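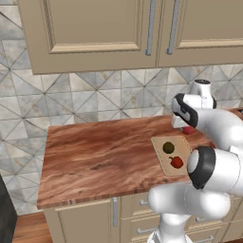 4.3 Checking the arm in the kitchen cell (simulation)

Do this check every time you load the Comar kitchen, before you start any pick task.

1. Open Kilotar and load the cell. Wait until the status line shows "ready".
2. Set the base of the arm in front of the lower cabinets. The base must not touch the drawer pulls – they are collision bodies too.
3. Jog the arm slowly over the counter. Keep the speed at 6 percent or less.
4. Turn the wrist toward the backsplash and stop. In the log, look for code 408 (contact with wall).
5. Check that the cutting board and the food on it are still at their start positions. If one item has moved, reset the objects and repeat from step 3.
6. Save the pose as "home_counter".

Note: The upper cabinet handles stand out from the doors. When you raise the elbow, leave 31 mm free between the arm and the handles.

Caution: Do not reset the cell while the gripper is closed on an object. The object can stay attached to the gripper, and then you must load the cell again.

If code 408 comes back after 3 tries, send the log file to Şükran Akgül.

4.4 Setting the gripper force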